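Home Jobs Workshops Shop Contact

Packing help wanted at Stosach

Hello! I run Stosach, a small craft supplies business, and I'm looking for someone to help me put together kits for schools and clubs. It's mostly table work – sorting, bagging, filling baskets, sticking on labels – and I'd love somebody who finds that sort of thing calming (I do, most days).

The job is 19 hours a week, spread over 4 mornings. We've got an order of 800 model bridge kits to get out for Mtshali, who run holiday clubs, and after that it's the usual mix of lolly stick sets, beads and felt. You'd check each bag, pop it in a basket with the rest of the kit and pass it along for boxing up. 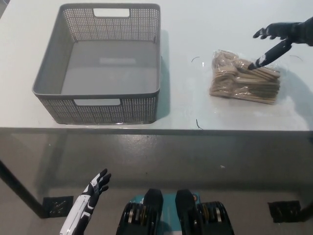

Do I need to have done packing work before?

Previous experience is welcome but I'm happy to show you everything in your first week, including how we like the baskets filled (flat bags at the bottom, please!).

You'll be on your feet for a good part of the morning, though there are stools, and a full carton can be heavy, so do tell me if lifting is a problem and we'll sort something out. Tea and biscuits are on me. I've been doing all this more or less on my own since January and the company would be lovely too.

To apply, drop me a few lines through the Contact page saying which mornings suit you and what you like making, if anything. Please get in touch by 20 Apr 2020.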